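Proving times in a cold kitchen: a baker on rye, salt and patience

The bakery at Gremcombe makes 2 kinds of rye loaf and very little else. Its head baker has run the ovens there for 13 years and asked to be identified only by the job. We spoke on a Tuesday at the end of the morning bake, mainly about sourdough in winter, when home bakers write in with the same complaint: the dough has not risen and the recipe said it would.

"The recipe gives hours," the baker said. "Hours are only right at one temperature. If the book was written in a kitchen at 24 degrees and yours is at 17, you are following instructions for a different dough."

The bakery's own figures bear this out. A batch of the lighter loaf, which is one third wholemeal rye and two thirds strong white wheat, needs a little over four hours for its first rise in July. In February the same batch, with the same quantity of starter, takes close to seven. Water temperature makes up part of the gap. The baker warms it to 32 degrees in winter and leaves it at mains temperature in summer, and measures the dough after mixing.

"I want 25 in the middle of the dough when it leaves the mixer. Flour kept in a cold store will pull that down. At home, bring the flour in the night before."

On quantities the advice was plain. For a single tin, the baker suggests 350 g of white flour, 150 g of rye, 360 g of water, 100 g of starter and 10 g of salt. The starter should be at equal weights of flour and water. Salt goes in after a rest of half an hour, with a spoonful of the water held back to dissolve it.

Home bakers often add more starter when the weather turns. The baker does not object to this but puts a limit on it. Above 150 g in a loaf of that size, the crumb turns gummy and the acidity starts to dominate. A longer rise gives a better result for anyone who can wait.

Storage of the starter came next. The bakery refreshes its own twice a day, and the baker regards that as unnecessary in a house where bread is made once a week.

"Keep 50 grams in a jar in the fridge. Take it out the evening before, feed it, feed it again in the morning. The lid should sit on without being screwed down. Gas has to go somewhere."

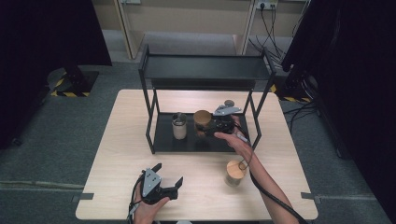

Two lidded glass jars on the lower tray of a black metal rack.

Two rye starters are maintained at Gremcombe, one at equal weights and one much stiffer, at half as much water as flour. The stiff one was brought from Lirmont, where the baker trained, and is used only for the dark loaf. It ferments more slowly and gives a milder flavour. The baker sees no strong case for keeping both at home.

Flour is bought from the Moradi mill, which supplies a dark rye and a medium. The two absorb different amounts of water, and the difference matters more than most printed recipes admit. "With the dark I add 5 per cent more water. If you change flour and the dough feels like clay, add water. Don't add time."

Asked how to judge the end of the first rise, the baker dismissed the usual instruction to wait until the dough has doubled. Rye doughs rarely double. An increase of about half, with a slightly domed surface and small bubbles at the side of the container, is taken as ready. A straight-sided container marked with a rubber band makes the reading easier.

The oven at Gremcombe is a deck oven with steam. The domestic equivalent is a lidded pot, heated for 40 minutes at 240 degrees, or a tin with a second tin inverted over it. The cover comes off after 25 minutes and the temperature drops to 210 for another 20. The baker checks with a probe and looks for 97 degrees at the centre.

"Colour tells you about the outside. I've cut dark loaves that were paste in the middle."

Cutting is left until the following day. Both loaves are sold with that instruction on the bag, and the shop on Braltovgate will not slice a rye loaf on the day it is baked. The crumb is still setting for some hours after it has cooled and will drag on the knife.

The last question concerned freezing. The baker freezes half loaves, wrapped twice, and thaws them at room temperature in the wrapping. Slices go straight into the toaster on a low setting.

Contact | Gremcombe, Unit 5 | Order line ext. 2337 | Copyright, all rights reserved | Back to top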